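Shared Workshops Should Set Their Own Standard for Homemade Grippers

The Grornley workshop has 4 benches, one laser cutter and a waiting list for both printers. In the past year a growing share of the work done there has been robotic: arms, wheeled bases, and above all grippers. Members draw them at home, cut or print them in the shop, and carry them back to the kitchens and bedrooms where they will be used. This is a welcome change. It has also exposed a weakness in how community workshops judge the things built under their roofs.

At present, a finished gripper is approved at Grornley if it opens, closes and does not pinch its builder. The check takes place on a clean bench with a wooden block. The Stondholm shop uses much the same test, with a heavier block. Neither tells a member what the tool will do with the soft, uneven and badly folded objects that make up most of a household.

The matter deserves attention on grounds of cost alone. My own parts log for the Fleslow, a two-finger design now in its third revision, stands at $360. The first version passed the bench check without comment. At home it could not hold a bath towel by one corner. The linkage was sound, but the fingertips were hard and smooth, and the towel slid out as soon as its weight came onto the pads. A test with cloth would have shown this in a minute and saved a month of evenings.

Some members will object that a workshop is not a laboratory, and that formal testing would discourage beginners. The concern is a fair one. No beginner should be required to write a report before taking a project home. A modest standard would be enough: one rigid object, one soft object and one large folded textile, each gripped at the edge and held while the builder watches for slip.
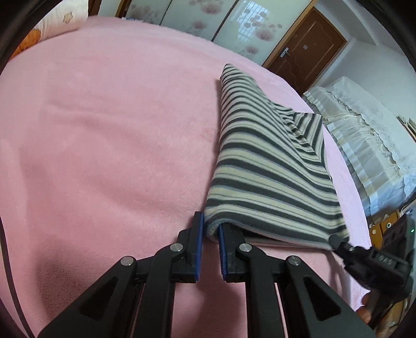
Textiles should carry the most weight in any such standard. A blanket has no fixed shape, and its thickness changes from one fold to the next. Large pieces often call for two grippers working together, and a builder who has only ever tested one will not have considered how the second is to approach.

Records matter as well. The Cisneros shared library holds 2218 part files contributed by workshops in the region, and very few of them say what the finished part was able to pick up. A single line of notes with each file would spare the next builder a good deal of filament.

Grornley will review its bench rules in July. The members should adopt a cloth test at that meeting, and Stondholm should be invited to use the same one.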